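Waitlists are one of my favorite things to set up in Zuvent, and they take maybe five minutes. Once yours is running, a sold-out event keeps working for you — people who missed out can put their names down, and any spot that opens up gets offered to the next person in line!

## Turn the waitlist on

1. Open your event and go to **Settings > Capacity**.
2. Enter the number of spots. My toddler play morning has 24.
3. Switch on **Waitlist when full**.
4. Choose how long an offer stays open. I like 2 hours for events happening this week and a full day for everything else.
5. Click **Save**, then **Preview** to see the page as your guests will.

If your event has more than one ticket type (say, adult and child), you get to pick between one shared waitlist and a separate list for each. Shared is simpler, and I'd start there. Go with separate lists if the types have their own limits, or you could end up offering an adult spot to someone who wanted a child one.

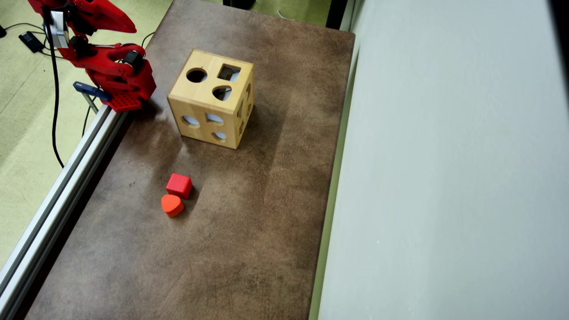

*Wooden shape sorter on the worktable.*

## Write your offer message

The standard message is fine, but a warm one is so much nicer to get. Go to **Messages > Waitlist offer** and type over the text. Keep the `{claim_link}` tag in there somewhere, as that's the button people tap to grab their spot. You can use `{first_name}` and `{event_name}` too. Send yourself a test before you save!

## Move someone up by hand

Sometimes you'll want to skip the line, for example when a family is waiting on one last ticket so they can all come together. Open **Attendees > Waitlist**, find the name, and choose **Offer now** from the menu on the right. Everyone else keeps their place.

Hauwa Tamuno asked me what happens when an offer runs out. The spot goes straight to the next person, and the first guest drops to the bottom of the list. To let them keep their place instead, tick **Hold position** under the offer time setting.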